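바틱 한 장이 우리 집에 오기까지

회원 여러분, 잘 지내고 계신지요. 지난 소식지에서 자수 보관 이야기를 드렸더니 답장을 참 많이 보내 주셨습니다. 하나하나 답을 드리지 못해 죄송한 마음이에요. 그중에 "오래된 바틱을 한 장 물려받았는데 어떻게 보아야 하느냐"는 물음이 여럿 있어서, 이번에는 바틱 이야기를 조금 길게 풀어 볼까 합니다. 차 한 잔 내려 놓고 천천히 읽어 주세요.

바틱은 천에 녹인 밀랍으로 무늬를 그려 염료가 스미지 않게 막고, 물을 들인 다음 밀랍을 걷어 내는 염색입니다. 색이 하나 늘 때마다 이 과정을 되풀이하지요. 자바에서는 손으로 그린 것을 바틱 툴리스, 구리 도장으로 찍은 것을 바틱 찹이라고 부릅니다. 툴리스에는 '찬팅'이라는 작은 도구를 쓰는데, 가느다란 주둥이로 밀랍이 흘러나와 선이 됩니다. 저도 한 번 잡아 보았다가 첫 선부터 밀랍을 뚝 떨어뜨리고 말았답니다!

손으로 그린 것과 찍은 것

가장 많이 물으시는 것이 바로 이 구별입니다. 먼저 천을 뒤집어 보세요. 툴리스는 앞뒤로 밀랍을 올린 경우가 많아서 뒷면의 무늬도 앞면만큼 또렷한 편입니다. 그다음에는 같은 무늬가 되풀이되는 자리를 두어 군데 골라 나란히 견주어 봅니다. 손으로 그린 것은 점의 크기나 선의 굵기가 조금씩 다르고, 찹은 도장이 맞닿는 자리에서 선이 살짝 겹치거나 어긋나곤 합니다. 한 장에 두 방법을 섞은 것도 있으니 너무 서둘러 단정하지는 마시고요. 기계로 날염한 천은 뒷면이 눈에 띄게 흐린 일이 많습니다.

저희 공방에 산토소(Santoso) 컬렉션에서 빌려 온 허리천이 한 장 있는데, 만든 지 거의 100년이 된 것으로 전해집니다. 갈색 바탕에 칼 무늬라 불리는 파랑이 비스듬히 흐르고, 한쪽 모서리에는 누군가 실로 꼼꼼하게 기워 놓은 자국이 있어요. 저는 무늬보다 그 기운 자리를 더 오래 들여다보게 됩니다. (회원 한 분은 그걸 보시고 어머니 바느질이 생각난다며 한참 서 계셨지요.)

빨래와 보관

오래된 바틱은 되도록 빨지 않는 것이 좋고, 꼭 빨아야 한다면 찬물에 중성세제를 아주 조금만 푸세요. 그 전에 흰 면봉을 적셔 구석을 살짝 눌러 보고, 색이 묻어나면 거기서 멈추셔야 합니다. 비틀어 짜지 마시고 수건 사이에 눕혀 물기를 뺀 뒤 그늘에서 말립니다. 접어 둘 때는 중성지를 사이에 넣고, 반년에 한 번쯤 접는 자리를 바꾸어 주세요. 장뇌나 좀약은 천에 직접 닿지 않게 하시고요.

이번 달 소식

12월 모임에는 카르티니 론도누우(Kartini Rondonuwu) 선생님을 모십니다. 자바 북부 해안의 바틱을 오래 모아 오신 분이라, 꽃과 새가 가득한 해안 지방 무늬를 실물로 보여 주실 거예요. 자리는 60석이고, 댁에 있는 천을 한 장씩 가져오셔도 좋습니다. 다과는 저희가 준비하겠습니다.

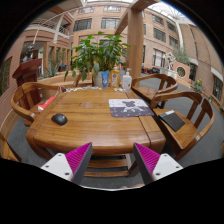 전시 도록 안내

'완리(Wanley)의 방, 자바의 천' 도록이 나왔습니다. 모두 126쪽이고, 무늬 이름을 우리말로 풀어 쓴 찾아보기가 뒤에 붙어 있습니다. 교정을 보느라 눈이 침침해졌지만 받아 보니 참 흐뭇하더군요. 필요하신 분은 이 소식지에 답장으로 성함과 주소를 적어 보내 주세요. 우송료는 2000원입니다. 다음 호에서는 바틱의 푸른색을 내는 쪽 염료 이야기로 찾아뵙겠습니다. 날이 차니 모두 따뜻하게 지내세요.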